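Ratport Home Bench review: a practice house for two-armed robots

Posted Saturday, January 19, 2019

I've been living inside Ratport for a couple of weeks now (well, my robot has), and I'm way more into it than I thought I'd be! If you missed the earlier post, it's a simulator pack: you get furnished rooms, a two-armed robot with grippers, and a list of chores to drive it through by hand while everything gets recorded.

Setup was painless. The download ran long on my connection, so start it before dinner, but after that I was moving the arms in one evening. The free tier gives you 60 recorded runs, the paid one bumps that to 800, and you can keep each run as joint data, video, or both. I went for both and my drive is already complaining.

The room I keep going back to is the one with the stone-look counter and the dark red floor. It has a lot going on, which I like, and small things to pick up, which I like a bit less at midnight.

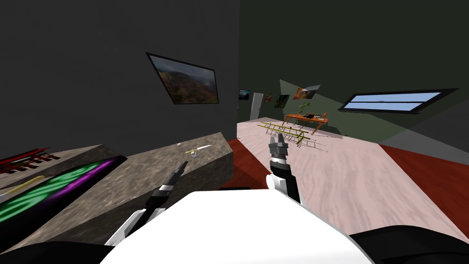
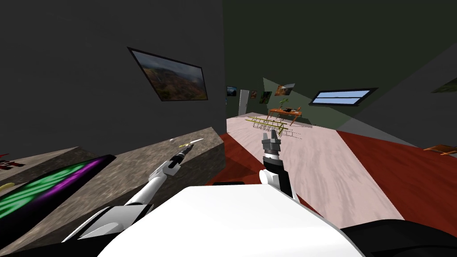 Pale little stick in the left gripper in the second one, right gripper open in both.
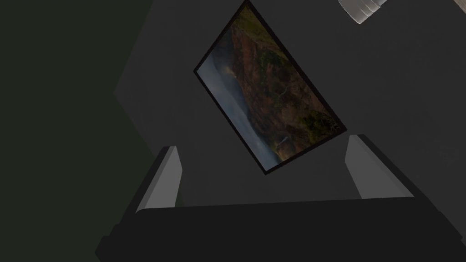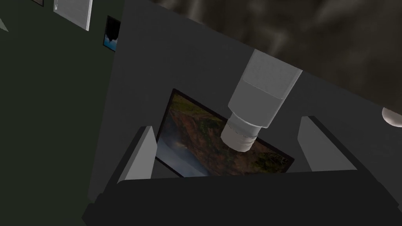

Miloslav Kuruc
Reviews editor, Padela

So, driving it. The arms follow your hands nicely and the lag is small enough that I stopped thinking about it. Thin objects are the hard part. You need to come in slow, get the fingers lined up, and close gently, and I still lost plenty of them over the edge in my first few sessions. There's an undo key that takes you back to your last save point. Use it!

The views from the grippers are where I had to relearn things. In the last two shots you're looking out between the open fingers, with a framed landscape sitting at a hard slant, and if you're used to a nice level camera your brain needs a minute. I'd love a button to level the view (Lokerum has one in their kit, and I miss it every time).

Other gripes: the menus are tiny, and the manual spends pages on export formats and hardly anything on the controls. I wrote to support about it and got a friendly answer the next morning. They're planning a new manual for March, along with a second set of rooms.

Price is 200 for a single seat, one year of updates included. Kováčik sells a cheaper pack, but you only get one arm, and I really want two for kitchen stuff. I've renewed mine already.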